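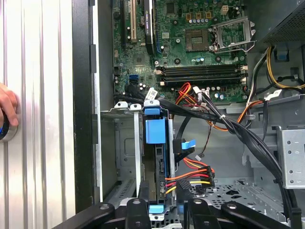
Desktop tower, side open.

The Zutbridge Tote, cucumber print. Handmade, made to order.

OK so this is the listing for the cucumber one. The beet one has its own page. If you wanted the radish border scroll back to the shop front, I still have a few cut but not sewn.

What it is: a cotton canvas shopping tote, block printed by hand on the front, plain on the back. Long handles, goes over the shoulder even with a winter coat on. Inside pocket for phone or keys. Snap at the top, no zipper. People ask about a zipper a lot. No zipper.

The print: one very long cucumber, wrapped in a banner that says EAT YOUR GREENS. I carved the block in my kitchen after a week of looking at nothing but seed catalogs. Ink is water based, heat set. Each one comes out a bit diffrent, some darker at the tip, some with a speckle where the block lifted. Not a defect. If you want a flat perfect print please get a screen printed bag, plenty of nice ones out there.

Colors: natural canvas with green ink, or oatmeal with dark blue. The blue was a mistake that everybody liked, so it stays.

Size: fits a baguette standing up, a bunch of kale, a half gallon of oat milk and still closes. Flat bottom, boxed corners.

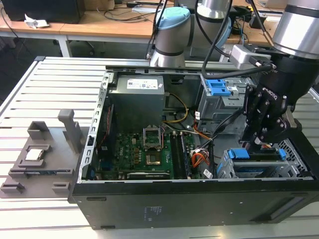 Daly, April

New batch is up. 302 is the batch number, it's stamped on the inside tag in case you want to match one you already have. Same canvas as before, slightly heavier thread on the handles — the old thread was fine but it fuzzed after a lot of washing and I got tired of looking at it on my own bag.

Also new: the Flarus strap. Adjustable crossbody strap with 2 swivel clips, sold seperately, clips onto the loops inside the top edge. Only works on bags with loops!! Older totes don't have them. Send yours back and I can sew loops on, you pay shipping, no charge for the sewing.

Washing: cold, inside out, hang dry. Don't bleach. Iron the back only, or put a dish towel over the print. The canvas shrinks a little the first time, I cut for that. If you dry it on high anyway it will come out shorter and stiffer, still a bag.

Vegan? Yes. No leather tabs, no wool, no animal glue in the label. The snap is metal. Labels are woven cotton, the black Pesterent ones, same as on the aprons.

Shipping: orders go out Tuesday. Miss it and you're in next week's pile. Allow 3 weeks for made to order, less if your color is already printed. I'll message you. Folded flat in a paper mailer, no plastic. Want gift wrap, put it in the notes, it's brown paper and green string and a card if you tell me what to write.

Custom: yes to names on the back, short ones. Yes to other vegetables if I already have the block (beet, radish, leek, ugly tomato). No logos, no sports teams, no cartoon characters. Wedding orders ask early please, the printing table is small and so is the drying rack.

Returns: 2 weeks from when it lands, unused, tags on. Not on custom ones. If the stitching goes, tell me, whenever, I'll fix it.

Questions use the message button, not the review box, I don't always see those.

— Maribel Mamani, maker

More from this shop: leek tea towel, beet tote, apron with the big pocket, sticker sheet (back soon)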